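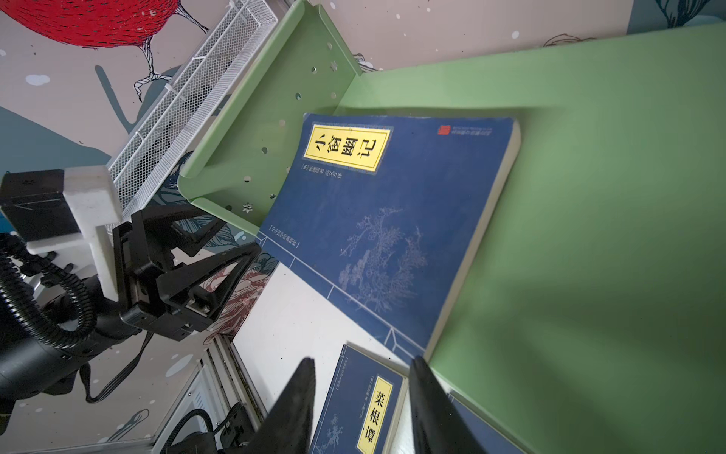 Association Velladari
Organisatrice de l'atelier

Publié le 12 février 2022
Appel à participation, réf. 2329

Velladari cherche 2 personnes pour le rangement et le catalogage de son petit fonds de classiques chinois, à la salle Sultance. Les livres sont à reprendre un par un : 小窗幽记, 菜根谭 et d'autres titres à couverture bleu foncé, qui se ressemblent beaucoup et que l'on distingue surtout à l'étiquette jaune.

Le travail consiste à relever titre, auteur et éditeur, à saisir la notice en caractères et en pinyin, puis à mettre les volumes en rayon.
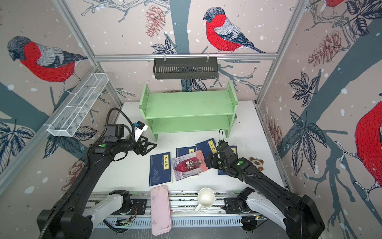

Association Velladari

Les participants garniront d'abord la petite étagère vert clair à deux niveaux. Le 易经 et le 菜根谭 y ont leur place, les livres à couverture illustrée aussi - le classement se fait par titre et non par format.

Il faut lire le chinois simplifié. Aucune expérience en bibliothèque n'est demandée.

Durée : 2 demi-journées en juin, le matin. Participation bénévole, repas fourni, trajet remboursé depuis Hendcombe.

Pour répondre, envoyer quelques lignes à l'association en rappelant la référence. Pas de CV.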